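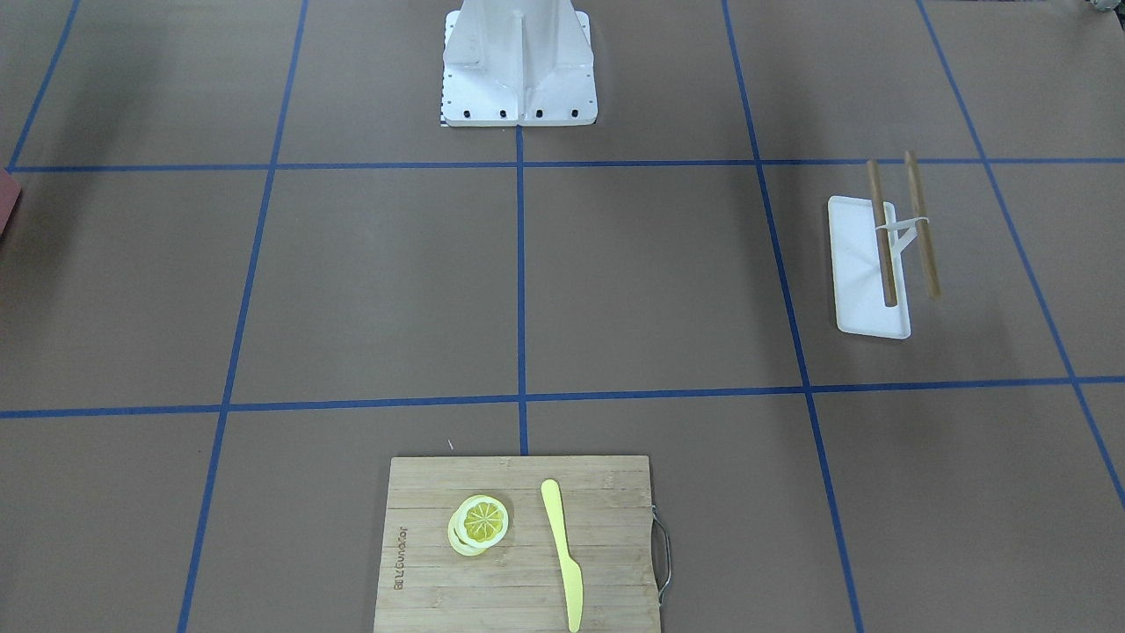
I've been using the Sodia incident log at our church in Brolham since August, and I like it so much that I've started bringing it up at potlucks. It's a record-keeping program for congregations: who interrupted a service, what was said, when the police were called, which officer took the report. We used to keep all that in a spiral notebook, and the notebook was a mess. What sold me was the main screen, which is just big, plain boxes. Think of the blue tape on brown paper in the photo up top, a few long lines one way and a few the other, and plenty of space inside each rectangle. Anyone can look at it and see where the next thing goes.

Setting it up took me one evening, and most of that was typing in our old notes. You pick your building, add the rooms, and decide who can read entries and who can write them. I gave our ushers write access and kept the older reports closed to everyone except the pastors. Each entry gets a number and a time stamp the moment you save it, and later edits show up underneath in gray, so the first version is always there. If you've ever sat across from a desk sergeant trying to explain why a page has three colors of ink on it, you'll see why I got excited! 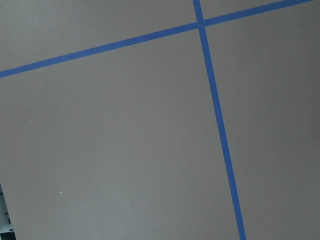
The witness section is even better. Every person who was in the room can write their own account from their own phone, and they can't read each other's until they've sent theirs in. We had two people remember the same shouting match in completely different ways, and both versions went in. There's a limit of 2000 characters per statement. I thought that would be tight — it's plenty for most folks, and the long talkers can add a second one. 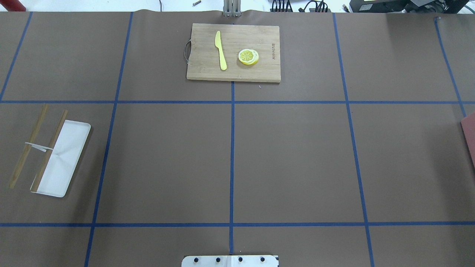

Blue tape laid out on brown paper, with a bamboo cutting board.

Printing is where it really shines for us. One button turns an entry into a clean packet with a cover sheet, the statements in order, and a blank line for the station's case number. I took entry 2327 (the numbering starts at 2050, don't ask me why) down to the Abernathy Street station, and the clerk stamped a copy for me without a single question. The packet also comes in large print, which my eyes appreciate. 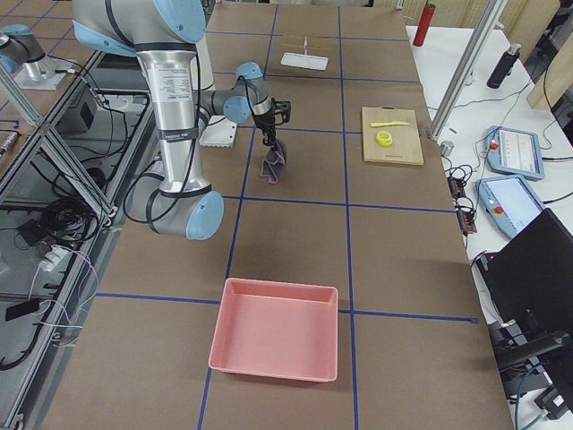 A few gripes. The search box only looks at titles, so name your entries well. Photos upload slowly on our old hall wifi. And I wish it came in more languages, because the Oldale congregation that shares our parking lot holds its services in Spanish and they'd get a lot out of it. The help desk wrote back the same day when I asked, and said Spanish is on their list.

5 stars from me, and I'm renewing for next year.

Posted Tuesday, November 4, 2025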